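Keeping a cold from going through the whole house

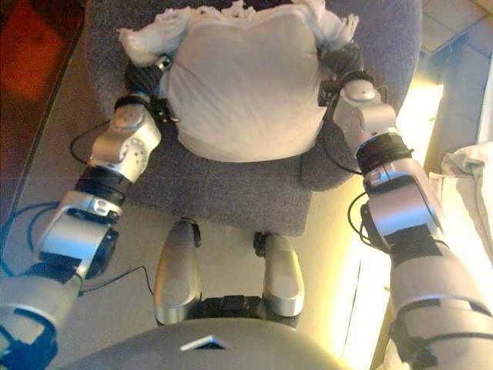

I used to think that once one person in the house started sniffling, the rest of us were done for. Then came one awful November when we passed the same bug back and forth until Christmas, and I finally got serious!

First thing: open a window. I do ten minutes morning and night, even when it's freezing, and I leave the bathroom fan running after anybody sick has been in there. If you can give the patient their own room, do it — and shut the door.

Hand towels are the sneaky ones. Everybody gets their own hook and color when there's a cold around, and I swap them daily. Sheets and pillowcases go in on the warmest setting the label allows, then get dried all the way through. Don't shake them out first (I did this for years, right over the laundry basket), and wash your hands after you've loaded the machine.

For door handles, faucets, light switches and the TV remote I use plain soapy water, then the disinfectant spray from Prundmont. Read the label on yours! Mine has to stay wet for 2 minutes, and I'd been wiping it straight off. Never mix it with bleach or anything else.

Tissues go in a lined trash can with a lid, right by the bed. Toothbrushes get separate cups.

Oh, and keep a box ready with a thermometer, spare batteries, tissues and a few masks. I got a lidded one at Hermans and it lives on top of the linen closet.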